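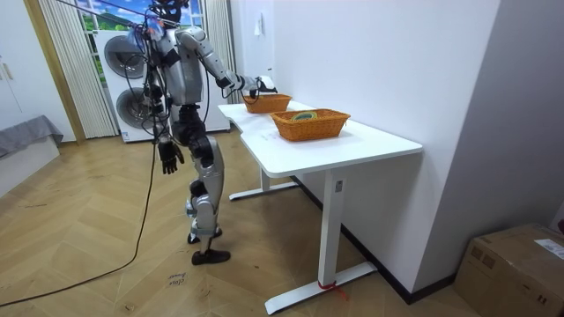 Fledwood Residents' Forum > Shared Rooms > Desk and baskets in the study room

Posted November 14, 2022

KDramani_Desk
Members are asked to comment on the proposal to keep wicker baskets on the white desk for papers and small supplies. The baskets would stay on the tabletop at all times. Korkor Dramani, Room Scheduling

stumell12
I support the proposal. Members currently leave papers wherever they finish work, and the next person must sort them.

Ametepe_R
I must respectfully object. Wicker catches on sleeves and collects dust. A closed drawer unit would serve members better.

stumell12
A drawer unit would stand where the foot bars are. The light wood floor also marks easily, and the herringbone section is difficult to repair.

prurnik4
Would a limit of 2 baskets be acceptable? Larger numbers would leave little room for writing.

Ametepe_R
I could accept that limit for a trial period, provided the baskets are emptied every Friday. My objection to wicker stands.

KDramani_Desk
The limit will be added to the proposal. Comments remain open for 12 days.

1,073 views | 4 shares
Subscribe to the Fledwood newsletter
This site uses cookies. Accept | Manage settings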